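Search this site
Go
Advanced search

About Akimeck Appliance School

Akimeck is a trade school for small-appliance repair. We teach diagnosis, disassembly, part replacement and electrical safety testing on household equipment rated for a standard wall outlet. Refrigeration and gas are outside our scope. The school opened as a night class at the Hoson works and moved to its own building on Pruvost Street when enrollment passed what one bench room could hold.

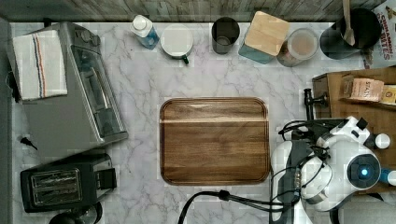
Instruction follows the fault, starting with the complaint as the owner would phrase it and working back to the component. A student who is told "it trips the breaker" learns to separate a shorted element from a damaged cord before opening the case. Countertop ovens take up most of the first term. A silver toaster oven like the one on the marble, with its knobs up on the panel and a long handle across the glass door, gives practice in door seals, thermostats, timers and element terminals. Students also learn to ask how the unit is kept at home. A kitchen towel draped over the top, as on this one, goes on the intake sheet under "use conditions," next to clearance from the wall and any extension cord.

The full certificate is 405 hours, of which 40 are written theory. The rest is bench work. Classes are capped at 15 students with one meter per student. We do not share meters. The insulation test is repeated at the end of every repair, including repairs where the case was never opened, and the reading is recorded whether it passes or fails.

Parts come through Jinitz, our supplier from the first year. Jinitz also supplies the heat-rated crimp connectors we require in place of solder on heating circuits — solder can soften at element temperatures, and a joint that measures fine cold may open under load. 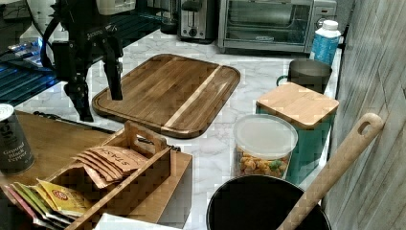 Graduates receive a certificate, a copy of their bench log and 5 years of access to the service manual library. The library can be searched by model number or by fault. Older manuals are scanned from paper, and some wiring diagrams are hard to read below full size.

Applications for the fall session close in June. Applicants need basic arithmetic and closed-toe shoes. No prior electrical training is required.

Comments (3)

benchrat
Is the meter included in tuition or do we bring our own?

Akimeck office
Included for the length of the course. You may bring your own if it passes our lead inspection.

coil_and_cord
Took the night class back at Hoson. The crimp rule was already in force then — I still have the tool. Any plans for a refresher on induction plates?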